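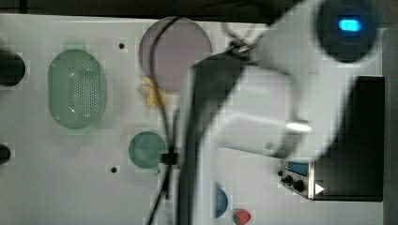 Tabletop clearing

Tabletop clearing is a household task used to measure robot manipulation. An arm fitted with a gripper sorts dishes and small loose objects on a flat surface, moving each to an assigned place. Typical items include colanders, shallow dishes, cups and toy food.

Status

As of Wednesday, January 19, 2022, no general-purpose machine performs the task at the speed of an adult. In the Plomeck trials, a single-arm system completed 343 of 489 attempts without human help. Most failures involved thin rims lying flat against the table - the fingers could not get under the edge - or soft items that shifted when touched. The trials allowed 2 tries per object.

Shop-floor variants

Bin sorting and kitting at fixed stations are closer to routine use, as part shapes and positions are known in advance. Kalteck runs a kitting cell with 25 part types. Performance drops when unlisted parts are mixed in.

Open problems

Stacked dishes
Wet or transparent surfaces
Recovery after a dropped item

See also: Dağdelen gripper; Zasov benchmark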